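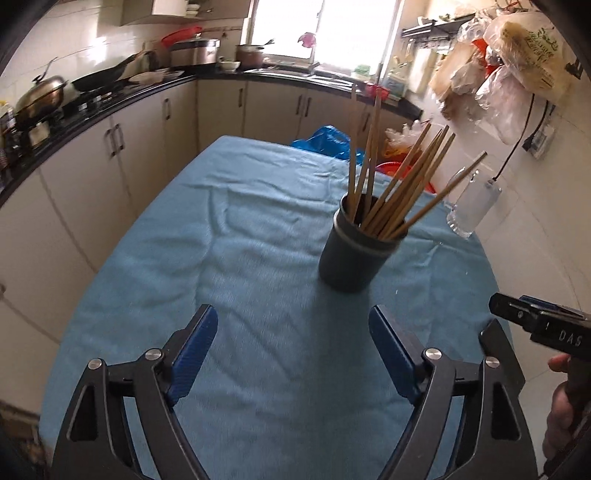
*A gripper with its jaws open, and the cup of chopsticks on the table.*

# How does a robot hand learn to pick things up?

Your hand is very clever. It can hold an egg, a pencil or a heavy bag, and you do not think about it. A robot hand must get all this from its builders.

In our home workshop we call our gripper project Vunduter. A gripper is a simple hand with two fingers. It has joints, so the fingers can open wide and come together again. At the joints there are round metal screws. If a screw is too tight, the finger moves slowly. If it is too loose, the finger shakes.

The ends of the fingers have blue pads. Try this at home: pick up a spoon with two rulers. It slides, yes? Now put a rubber band on each ruler and try again. Soft things hold better than hard things.

Before a gripper works alone, a person can hold it and move it by hand. This way the person shows it what to do -- like when a grown-up holds your hand and helps you write your first letters.

Chopsticks are good for practice, but they are difficult. They are thin, and they lean in all directions. Where would you put the fingers, high or low?

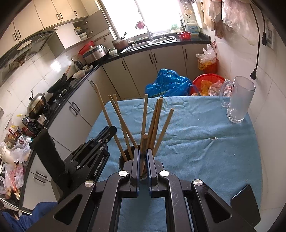
## Try to be a gripper

1. Put some pencils in a cup.
2. Use only your thumb and one finger.
3. Close one eye and take out one pencil -- the others must stay in the cup!

My friend Trevor Bunting needed 27 tries before he could do it well. Write down your number and try again in May.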